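Teaching by holding the hand

Hekholm, March 30, 2019

The workshop of Skader is on the second floor of a former weaving mill in Hekholm, and when I come in, the lead engineer is moving a robot arm with two fingers. She asks me to wait. She is in the middle of a demonstration, and if she stops now, the recording has to be thrown away.

After she has put the arm back to its start position she explains what she was doing. The arm was in a mode where the motors only carry its own weight, so a person can push it where it should go. The computer saves the positions of all joints, and later a program learns from many such recordings.

"We call it teaching by holding the hand," she says. "My grandmother taught me to write like this. She put her hand over mine and we made the letter together."

Skader makes software for small kitchens, for example in schools and care homes, where things must be sorted and put away many times in a day. Their product is called Flundus. The customer should be able to teach it a new task without writing any code. For this reason the company has spent the last years on one question: how does a normal person show a robot what he or she wants?

There are two ways in the workshop. One is to push the arm directly. The other is remote control, where the person holds a small copy of the arm, built by the neighboring firm Björklund, and the big arm follows each movement. I ask which one is better, and she laughs.

"It depends on who you ask in this room. When you push the arm, you feel the weight and you feel when it touches the table. But your own hands and sleeves are in the camera picture, and the robot will not have your sleeves later. So the program learns from pictures that are a little bit false."

With remote control this problem is gone, but the person must learn to be patient. Most beginners move too fast, she says, and close the gripper before it is in the right place. 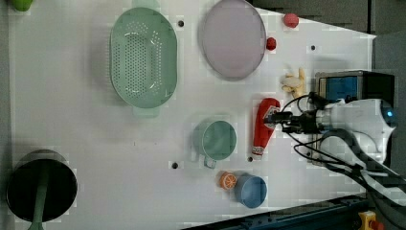 The company practices with toy food and ordinary dishes. Toy food is light, it does not break, and it does not get old during a long week of recording. I wanted to know if a toy ketchup bottle is not too easy compared with a real one.

"In some ways it is easier, yes. A real bottle is heavy and it can be slippery. But a bottle that lies on its side is a good exercise, real or toy. You must decide from which direction you come and where you close the fingers. If you take it too near the cap, it turns in the gripper. A person corrects this without thinking, and exactly this correction we want to have in the recording."

She comes back to this point several times. In the beginning the team deleted every demonstration which was not clean. They kept only the beautiful ones, where the arm went straight to the object and straight to the goal. The result was a robot that worked well until its first small error, and after that it did not know what to do. In September they changed the rule, and now a demonstration with a mistake is kept if the person repairs the mistake in it.

For the present task they have 3070 demonstrations. I ask how many one person can make in a day, and she says that her own record is 64, but she would not recommend it to anybody. "The last 19 were bad. I was tired and I put things down too hard. The program learns also that you are tired."

Now each person works for one hour and then does something else. Between two demonstrations the objects are moved to new places, and this is the part that people like least. Everyone has habits. One colleague always put the cups near himself, and for a while the robot was clearly better with cups on that side of the table.

Before I leave I am allowed to try the remote control. The small arm is lighter than I expected, and I feel a short delay between my hand and the gripper. I need four attempts to pick up one piece of toy fruit. The engineer watches the screen and says that the third attempt was quite useful, with a good correction at the end, and asks if she may keep it.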